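Indov Task Board Cell: Operator Guide

Section 3. Placing the Board and Running a Button Trial

Read this section before you power the arms. It applies to every cell that uses the two-arm setup with the white enclosure. The rules on speed and reach are in the Heller cell rules, and they apply here without change.

Tools and materials
Task board with test leads
Lint-free cloth
Trial log sheet

3.1 Placing the board

1. Turn the arms off at the cell switch and wait for the status light to go out.
2. Wipe the tabletop and the inside of the walls. Do not use spray cleaner inside the enclosure.
3. Carry the board by its two end handles. Never lift it by the test leads.
4. Set the board near the middle of the tabletop, at an angle to the back wall. Both handles must stay clear of the walls.
5. Check the wrist view. The buttons, both sliders and the small display should be in sight past the fingers.

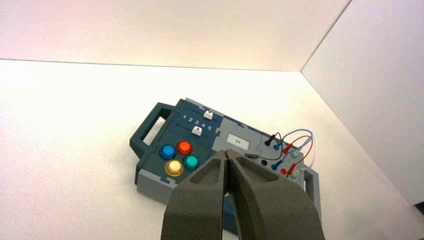
6. Remove anything from the tabletop that is not part of the trial.
7. Write the board number and cell number on the log sheet.

CAUTION: Keep hands out of the enclosure whenever the arms are powered. Stopping a program does not remove power.

3.2 Checking the controls

1. Press each button once by hand with the arms off. A cap that sticks must be reported, and the board must not be used.
2. Move both sliders along their full travel and return them to the start position on the log sheet.
3. Work the two toggle switches, then leave them as the log sheet states.
4. Turn the rotary knob through its numbered positions. Leave it at the position listed for the trial.
5. Seat each plug fully. Lay the probe on the panel with its tip away from the buttons.

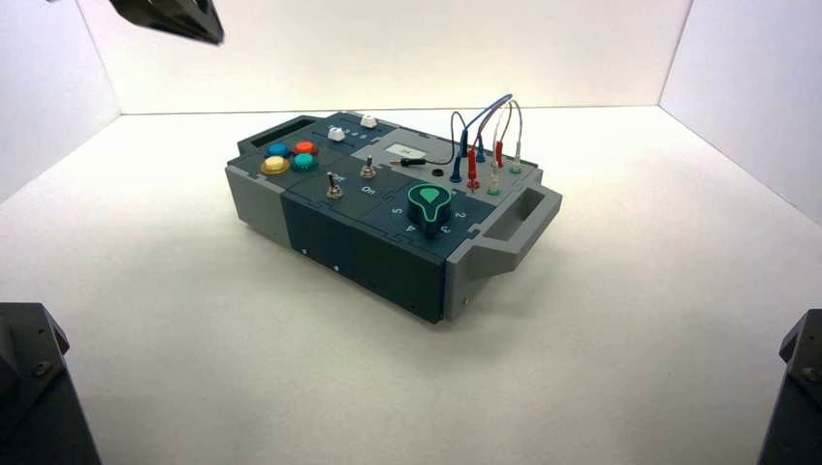 Figure 3-2. Board controls and test leads, with the arms at the sides.

NOTE: The leads stand higher than the rest of the board. Plan arm paths over the button end where you can. If a path has to cross the leads, allow 10 cm of clearance above the highest loop.

3.3 Approach

1. Close the enclosure gate and reset the emergency stop.
2. Select the slow speed setting. Full speed is not allowed for the first 3 runs after a board has been moved.
3. Bring the working arm in over the button end and hold it above the target button.
4. Keep the second arm back from the board. Its view may be used to check the height of the fingertip.
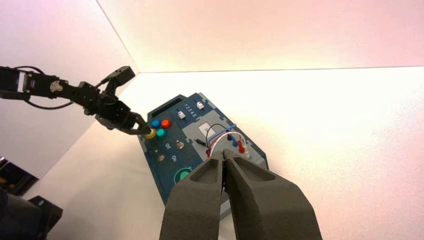 Photo: Jaser Technical Publications

5. Confirm that the fingertip is over the cap and clear of the collar.
6. If it is off center, raise the arm before you correct it. Do not drag a fingertip across the panel.

3.4 Press

1. Lower the arm straight down until the cap moves.
2. Hold as listed on the log sheet, then raise the arm by the same path.
3. Record the button color and whether it lit. 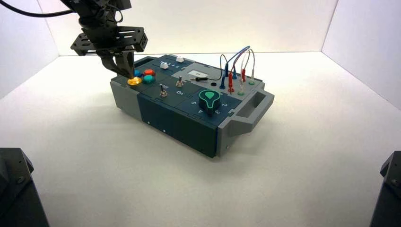 Andreadis Site, Robot Cell Safety Group

4. Return the arm to its rest position before starting the next trial.
5. Stop the trial at once if the board slides or a lead catches on an arm. Power down before you reach in, and repeat 3.1 from step 4.

NOTE: Inspect the fingertips after every 14 trials. Replace any tip with a crack or a raised edge. Enter the change on the log sheet with the part number.

Continue with Section 4, Slider and Knob Trials.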